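How Does a Robot Find the Paper?

When you want to color something in, you just look down and there it is, your nice white page waiting on the table. A robot has to work a good deal harder! Its camera sends it a big grid of tiny colored dots, and a program called a vision program has to sort out which dots belong together.

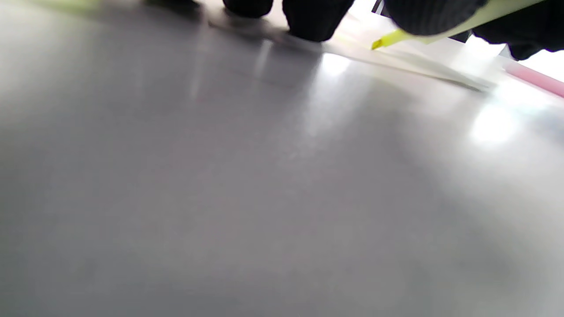 A yellow highlighter, white paper and a gray table.

One of the first things our program at Pretness looks for is edges, the places where one color stops and another begins. White paper next to a gray table makes a pretty good edge. Shiny spots are trickier, you see, for a bright patch of light on the table can look nearly as white as paper!

So the program makes a guess, looks at the next picture, and guesses again. If 3 pictures in a row agree, it tells the planning program, and that one works out where to move.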